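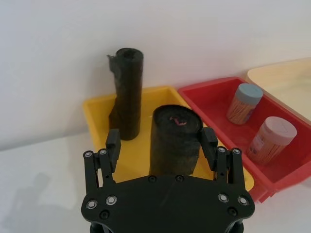 From: Chiyo Ishida
To: gredudham-dev
Subject: Re: wrist view segmentation merges dark objects

On a Monday in November 2020, Necati Baysal wrote:

> The 486 build still returns one mask when two black things stand
> close together. Depth has them apart, color doesn't, and the merge
> step believes color. Is anyone against flipping the order? Also, the
> fingertips end up in the mask about half the time.

No objection from me, but flip it only inside the tray region. I tried depth first everywhere in February and the tray rims came back as objects.

What I ran this morning, with the two black cylinders in the yellow tray:

- `merge_order=color`: one mask, covering the tall one, the short one and part of the right fingertip
- `merge_order=depth`: two masks, fingertip still attached to the short one

The fingertip is a separate bug. We project the gripper model with the linkage closed and never update it from the joint state, so when the fingers are open the self-mask sits in the wrong place. Elif Naz has a branch that reads the opening at image time. It needs the timestamp fix from Muammer before it can go in.

The toothpick jars in the red tray are a different problem. The sides are clear and the depth there is mostly holes — the lids come back fine. I would leave those on color for now and make the order a per-tray setting:

```
trays:
 yellow: {merge_order: depth}
 red: {merge_order: color}
```

Necati, can you rerun the Sernberg set with this? It has 1,184 wrist images and I only got through the first 100. Please keep the raw masks, the planner people at Mirnholm want to see the grasp candidates before and after.

Chiyo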